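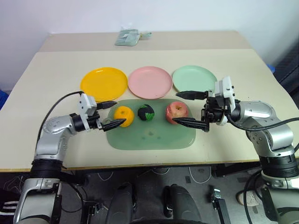 Kheri Makori
Kitchens and shared spaces
3 min read

Shared kitchen check, Odera building, April

Walked round at 7.40 in the morning before the first tenants were in. Items marked OK need nothing. Comments are for whoever does the next one.

1. Fridge temperature. OK. Top shelf and door both within range.

2. Fridge contents. Action. Two tubs with no name or date, binned. The label pen has gone again.

3. Kettle and toaster leads. OK. Crumb tray emptied.

4. Extension lead behind the microwave. Action. It is the Voltbridge four-way and the microwave and the heater were both plugged into it. Heater removed. The microwave goes straight into the wall.

5. Fire blanket. OK. Pull tabs hanging clear.

6. Extinguisher. OK on pressure. The bracket has a loose screw, lower left. Reported to Carnow.

7. Worktop clearance by the hob. Action. Should be 300 mm clear on each side. Bread bin was up against the left side, now moved.

8. Plates and trays. OK. Throw out any plastic that has split or gone rough, as it won't wash clean. None this time. No plastic plates in the microwave unless marked for it.

9. Fruit. OK. Wipe the tray when you refill it.

10. Hot tap. Action. Ran at 41 degrees after a full minute, which is low. Carnow to look at the boiler.

11. Floor. OK, apart from the lifted edge at the door to the Brorkudent office. Taped for now. Tape is not a repair.

12. Exit route. Action. Door opening should be 600 mm clear at the very least and there were boxes in it. Moved to the store.

Next check in a month, same list. Item 4 to be looked at sooner.

Comments

Mags: The heater was mine, sorry. It's freezing in there before nine.

T. at desk 6: Label pen is in the drawer with the foil.

Rob: Is item 11 the same bit that was taped last year?

Kheri Makori: Yes, same bit.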